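Courses > Household Practice > Unit 5 > Washing Up and Racking

Handout 5: What the dish rack does and doesn't do

Most household manuals treat the rack as a solved problem. Navarro's chapter gives it 40 lines and one rule: largest first, cups last. I have taught that rule since February and I am less and less sure of it. The chapter cites no test of any kind.

Start with what we can defend. Scraps come off before a plate goes near the rack. Plates stand on edge in the slots. Cups go rim down. Beyond that, most of the advice is habit with a confident tone. The claim that a rack must be filled from the back comes from a Tereda sales leaflet, and I would want better than that.

Look at the rack below with the manual's rule in mind. A yellow plate is upright near the back, a beige paper cup stands upside down to its left, and two plates are still on the surface in front, the green one with a clump of something dark at its edge. By Navarro's order, the cup is too early. Does it cost anything? I can't see that it does.
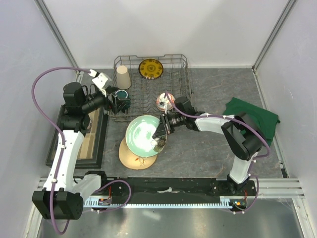

Musa Bako objected that the order matters once the rack is nearly full, when a late plate has to be threaded between mugs and something gets chipped. Fair, but that is an argument for leaving the slots clear. It says little about which piece goes first.

For next time: wash one ordinary dinner load twice, once in Navarro's order and once in any order you like. Write down every piece you had to move a second time. Bring the notes even if they show nothing. Stacking plates flat while they wait is allowed, but scrape them first.

Reading: Navarro, ch. 5. Skip the box on drying times, which gives no room temperature.

Filed under: Kitchen work, Handouts, Dishes

Comments

Leonora Javier: Tried it. Moved more things with the book's order, but my rack is tiny.

Kálmán Bozsik: Does the paper cup even belong in a rack? I'd throw it out.

Erlinda Villanueva: Is the reading the old edition or the new one? Mine has no box on drying times.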